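Trurnodholm Dining Services Forum
Board: Tray Return and Dishwashing
Topic: Draft order of work for clearing a mixed tray
Replies: 8

zjires
Posted Monday
The Gerham site has been asked to submit a written order of work for the tray return counter before the end of June. The present instructions cover plates only and say nothing on loose dry food, paper goods or foil. I am submitting the draft here for comment before it goes to the site manager. The layout under consideration places the bin to the left, the tray in the center and the dish rack to the right.

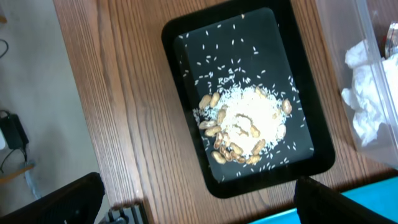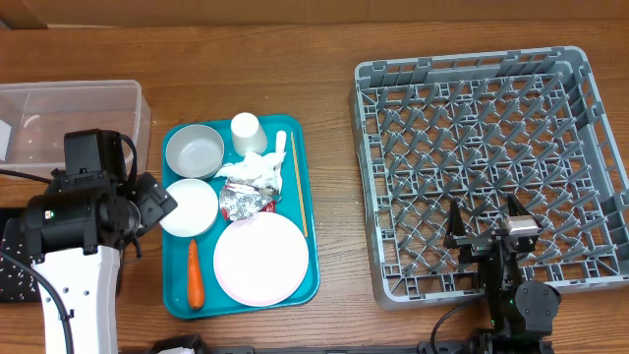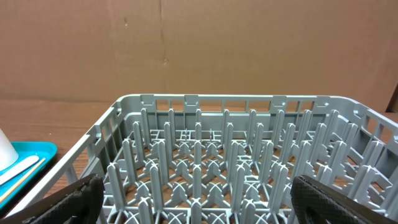
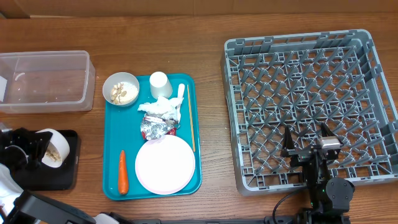
The draft reads as follows.

1. Loose food is removed before any dish is lifted from the tray.
2. Paper and foil are removed second. Napkins are to be opened before disposal, as flatware is frequently found inside them.
3. Flatware is set aside. Disposable flatware goes with the paper.
4. Plates are racked, largest first.
5. Bowls are racked last.
6. The empty tray is wiped and stacked.

Comments are requested on items 1 and 5 in particular. Gerham handled 2,299 trays last month, and any additional step will be felt at the counter.

Zdeňka Jireš
Gerham site, tray return

A_Amin
I support item 1 as written. My one reservation concerns rice. Uncooked rice does not behave like table scraps. When it is tipped it travels, and whatever falls short of the bin ends up on the counter and later in the floor drain. Peanuts in the shell can be picked up one at a time. I would propose that the draft separate the two: large pieces by hand or tongs, grains by tipping or with a scoop.

The grains already scattered over the black tray in the first picture would take longer to collect than the peanuts would.

Anil Amin

moynihan_d
I must disagree with the previous poster. Two methods for one category of waste will not be followed during the lunch period. The Baláž site attempted a similar division with shells and crumbs, and it was withdrawn after 5 days. Staff tipped everything together regardless of the posted sheet.

My recommendation is one method only: food is gathered in a cup or bowl that is already on the tray, and the cup or bowl is emptied once over the bin. The fourth picture has peanuts in a paper cup and peanuts in a bowl, and either vessel would serve.

D. Moynihan

A_Amin
The Baláž trial was conducted with a bin nearly a full arm's length from the tray. It is not a fair comparison. I withdraw nothing, although I accept that the wording should be short.

jlukac
A question on item 4. Is the rack at Gerham the gray peg type? If so, "largest first" requires a further line. A large plate at the front row makes the rows behind it difficult to reach, and staff then place the small plates wherever there is space. We fill from the far rim toward the operator. I would also ask that nothing be laid flat across the pegs. The plate does not drain and the one next to it is usually chipped.

Juraj Lukáč

zjires
Mr. Lukáč: yes, it is the peg type. The line on filling from the far rim will be added to item 4. Plates with a rim will be faced the same way.

Mr. Moynihan: the proposal to gather food in a vessel has merit. I am concerned, however, that a paper cup filled with waste will be discarded whole, cup and contents together. Paper is collected separately at Gerham.

moynihan_d
Then specify the bowl. It has to be emptied in any case.

I would further note that item 5 is incorrect if the rack has pegs throughout. Bowls do not stand securely between blades spaced for plates. They lean, they collect water and they are rewashed. A second rack with an open floor is the usual provision. I am aware that it means additional equipment on the counter.

b.zeman
Speaking for the equipment office. There are 91 racks on the current inventory across all sites, and the open type is in short supply. Gerham may request 2. The form is the Anero supply form, which must be signed by the site manager and not by the shift lead. Requests signed by shift leads have been returned.

With respect to item 3, I would ask that chopsticks be named in the text. They are neither "flatware" nor "paper" as most staff understand those words, and they are found at the bottom of the dishwasher with some regularity. Single chopsticks are the more common case — the other has generally gone into the bin with the napkin.

Branislav Zeman

zjires
The draft is amended as follows.

Item 1: Loose food is gathered in a bowl from the tray and emptied once over the bin.
Item 3: Add "Wooden chopsticks, single or paired, go with disposable flatware."
Item 4: Fill the rack from the far rim toward the operator. Plates stand upright and face one direction.
Item 5: Bowls go in the open rack. Until one is supplied, bowls are held on the counter, upside down, and washed as a separate load.

Mr. Amin's point on rice is retained as a note under item 1: sites that serve or handle dry grain may keep a scoop at the counter.

A_Amin
The note is acceptable. Please state where the scoop is to be kept. Ours was stored in the flatware bin and was washed four times a day without being used.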